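The Trouble With Believing You Can

My nephew's school has a banner over the front door that says EVERY MISTAKE IS A STEP. I have walked under it a dozen times, and each time I wonder how many of the kids walking under it with me believe it. My guess is not many. They know what a failed math test costs them at home. 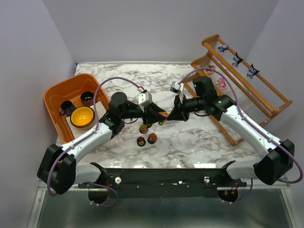
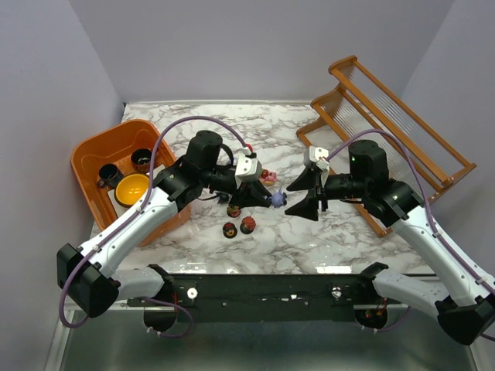

The banner came with a package. The district bought a program called Plulotura, which teaches students to talk to themselves in a kinder and more hopeful way. There are worksheets. There is a weekly check-in where you rate your own "bounce" from one to ten. The company says it has been tried with 2,971 students and that most of them came away feeling more confident.

I don't doubt that they did. Ask a twelve-year-old on the last day of a confidence course if she feels confident and she will give you the answer you want, if only to get to lunch. What I'd like to know is how those students were doing in March of the next year, and whether they could add fractions any better. I read the summary twice and couldn't find it.

Some of the research behind this sort of thing is decent, as far as I can tell. The effects tend to be small, and they seem to help some students more than others. Small is fine. Aspirin for the heart is small too. But small is hard to sell, so by the time an idea has gone from a journal to a paperback to a staff training day, it has grown into a cure for everything.

Adults get the same treatment. I used to work at Perron, where we were all sent through a resilience workshop the same spring they let the night shift go. We learned to say "I can't do this yet." What most of us couldn't do yet was the work of two people, and no amount of self-talk was going to add hours to the day.

That is my real complaint. Telling people that their attitude is the problem is cheap, and it lets everyone else off the hook. If the kid doesn't improve, well, he must not have believed hard enough – and the class of thirty-four never comes up.

I'm told the Nemham schools spent their money on after-school tutors last year and put up no banners at all. Maybe that will flop. I would still like to see someone try it for as long as we've been trying slogans.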